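## 4. Recording Demonstrations for the Retrieval Policy

This section covers data collection for the Skivholm table task set. Complete Section 3 (arm homing and gripper zeroing) before you begin. The procedure assumes two arms, one operator, and the Murier logging tool on the host machine.

### 4.1 Start a session

1. Power on both arm bases and wait for the status lights to turn green.
2. Open Murier and load the profile `tabletop_dual`.
3. Enter the operator initials and the layout number. Layout numbers are listed in Appendix B.
4. Set the episode limit to 10. Longer blocks make the operator's pace drift, and the drift shows up in the trained policy.
5. Place the objects according to the layout sheet. Objects that are not on the sheet must be entered under **Extras**.
6. Press **Arm Check**. Each gripper opens and closes once.

> **Caution:** Keep hands off the mat during Arm Check. The grippers move at full speed and do not stop on contact. 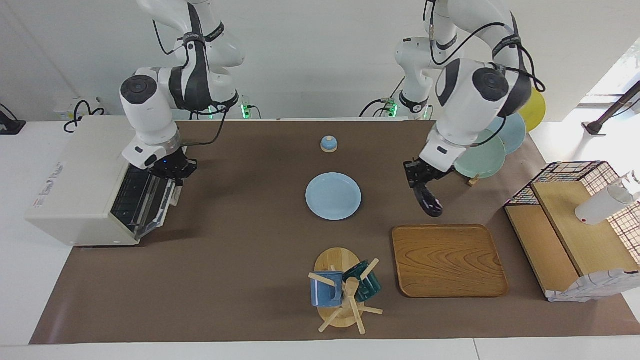 Retrieval training works on segments, so every episode has to be split at the points where the active arm changes. Murier proposes split points from gripper force and joint speed, but it misses holds, in which one arm keeps a grip while the other does the next piece of work. With one gripper closed on a dark curved object over the mat and the other just in front of the open dishwasher-like unit, log two parallel segments, one per arm, and set the holding arm to `hold`. Do not log the holding arm as `idle`. In the November runs, holds were logged as idle, and the policy learned to open the gripper as soon as the other arm moved.

### 4.2 Label an episode

1. Select the episode and press **Split**.
2. Check each proposed split point against the video. Move it if it is off by more than 5 frames.
3. Assign one label per arm per segment: `reach`, `grasp`, `carry`, `hold`, `place`, or `idle`.
4. For `place`, enter the target from the layout sheet – never the nearest object.
5. Press **Commit**. A committed episode can only be reopened by the data lead.

**Note:** Failed grasps are kept. Mark them `fail` and leave the segment in position. The Naidoo sampler uses them as negatives.

### 4.3 Minimum set size

The retrieval index is stable from 685 committed episodes. Below that number, the nearest-neighbor lookup returns the same few segments for most queries, and success on unseen layouts falls off quickly. Collect 1,000 episodes if the set will also be used for the held-out layout test.

Do not reach the minimum by copying episodes with small changes in joint noise. Marion Farquharson tested this on the first set and found no gain over the uncopied data.

### 4.4 End a session

1. Return both arms to the rest pose. If a gripper is still holding an object, support the object by hand before you press **Release**.
2. Export the session to the Fonico share.
3. Compare the episode count in the export log with the count in Murier. If they differ, do not clear the local buffer.
4. Send layout errors to Hsin-yi Choi with the session number.

Section 4 last revised 3/28/22.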